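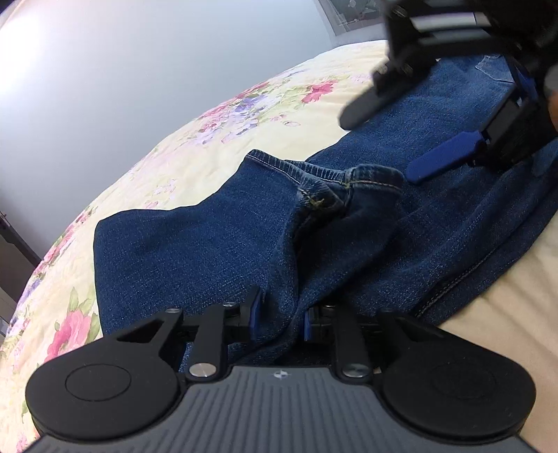 Grippers lose the hem when turning jeans right side out

Posted Tue 10 February by Joar Granström
Print this page | E-mail this page

I'm building a pair of hand-held grippers at home, black linkages with blue pads on the fingertips. The bed is my test bench, floral cover and all. T-shirts are fine. Jeans are where my engineering career goes to die. I can get a fold of denim between the fingertips, but when I pull on the leg the hem creeps out, always at the thick bit where the side seam crosses it. I've tried squeezing harder, which mostly bends my brackets. Is it the pads or the linkage? Servo is a Flondedow, pulse set to 1000 for closed and 700 for open.

Answer from Gøran Engebretsen
Linkage first. Close the fingers on a strip of paper and tug. If it holds at the top of the pads and slides out lower down, they aren't meeting flat, and a seam will make that worse. Slack in the pivot pins does the same thing, so wiggle each fingertip sideways with the power off. Mine had enough play to be embarrassing - shim washers fixed it.
Then stop grabbing the seam. Take the hem a little to one side of it, where the cloth is an even thickness, and hold the leg with the second gripper while you pull. And back off the squeeze before you need new brackets.

Answer from patetti_fan
just use your hands lol

Answer from Ebihara
Agree with Gøran, but wipe the pads too. Denim sheds lint and mine go slick after an afternoon of it. I use a damp rag. Also 1000 might be past where your fingers touch, in which case the servo is stalling and cooking itself. Come down in small steps until it stops humming - mine was happy 100 lower.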